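Enquiries about the Postside kitchen package are handled by the Flellilness equipment desk. Please read this page in full before requesting a quotation. It sets out what is supplied, what the purchaser must provide, and how costs should be entered in a budget request.

# Postside Kitchen Handling Package

The Postside package is intended for teaching departments, research groups and care technology centres that wish to develop and test household tasks with a single robot arm. It is supplied in two editions. The Simulation Edition is software only and may be used before any hardware has been bought. The Bench Edition adds the mounting frame, safety equipment and installation service needed to carry the same tasks into a physical room.

Most purchasers are advised to begin with the Simulation Edition. It allows a department to settle the height of its cabinets, the position of the arm and the list of tasks before money is committed to joinery or floor fixings.

## What is supplied

**Simulation Edition**

- Saha scene software, with a licence for 5 named users
- Kitchen layouts with movable wall units, base units and worktops
- A library of 196 household objects, including crockery, pans and small appliances
- Task files for opening and closing cabinets, and for moving items between shelf and worktop
- Recording and replay of task runs
- Written guidance for system administrators

**Bench Edition**

- All items in the Simulation Edition
- Steel mounting frame with levelling feet
- Emergency stop unit and enabling switch
- Site survey, delivery and installation
- One training day at the purchaser's premises

The robot arm is not included in either edition. Departments that already own an arm should state the model and the age of its controller when they make their enquiry.

## Cabinet and worktop tasks

Work at wall cabinets makes greater demands on a layout than work at the counter alone. The arm must reach above the worktop, remain clear of the open door and still have room to turn its wrist. Purchasers should therefore examine the upper cabinet tasks first when deciding where a frame is to stand.

The standard layout places a marble-effect worktop beside a gas range, with wall units above. Doors, bowls and the toaster may all be repositioned by the user, and each arrangement can be saved under its own name.
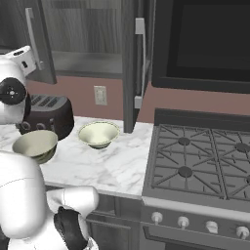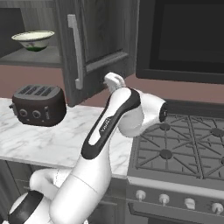 Simulated kitchen layout: bowls on the worktop with the cabinet shelf clear in the first view, and a bowl on the cabinet shelf in the second.

## Computer requirements

The Simulation Edition requires a workstation with a dedicated graphics card. Laptops may be used to view recorded runs, but are not supported for the preparation of new tasks. A detailed list of approved graphics cards is sent with every quotation and is revised when the software is updated.

The software may be installed on a shared machine. In that case the five named users must each hold a separate account. Licences may be transferred between members of staff on written request. They may not be lent to another institution.

A network connection is needed at installation and at each yearly renewal. It is not needed for ordinary use.

## Room requirements for the Bench Edition

The room should have a level, solid floor. Raised floors and timber floors are considered case by case following the site survey. The purchaser is responsible for the following:

- a separate electrical supply for the arm and its controller
- clear access for delivery, including any lift or stairway
- kitchen units, worktops and appliances
- removal of existing furniture before the installation visit
- a local risk assessment, signed before the arm is first powered

Live gas appliances must not be fitted within reach of the arm. A disconnected range may be used where the task list calls for one. Units should be fixed to the wall in accordance with the maker's instructions, as repeated opening places a greater load on hinges and brackets than normal domestic use.

## Budget planning

Quotations separate the cost of the package into one-off and recurring items. Departments whose funds are divided between capital and running costs should follow the same division in their request.

| Item | Budget heading | Simulation | Bench |
|---|---|---|---|
| Software licence, first year | Capital | Yes | Yes |
| Mounting frame and safety equipment | Capital | No | Yes |
| Survey and installation | Capital | No | Yes |
| Licence renewal | Running costs | Yes | Yes |
| Annual safety inspection | Running costs | No | Yes |
| Spare doors, handles and crockery | Running costs | No | Yes |

Fees already paid for the Simulation Edition are deducted from the price of the Bench Edition if the order is placed within 2 years. The original order number must be quoted.

Staff time is frequently left out of requests. Preparing a new task, checking it and recording a usable set of runs should be entered as a separate line, particularly where the work will fall to technical staff with other duties.

## Ordering and delivery

Quotations are valid until the end of the month following issue. The Simulation Edition is released once a purchase order has been accepted. Bench Edition orders are scheduled after the site survey, and installation visits are made from the Nencombe depot. Orders intended for completion within the same financial year should be placed by November.

Enquiries should state the edition required, the arm to be used, the intended tasks and the address of the room. A floor plan should be attached for all Bench Edition enquiries.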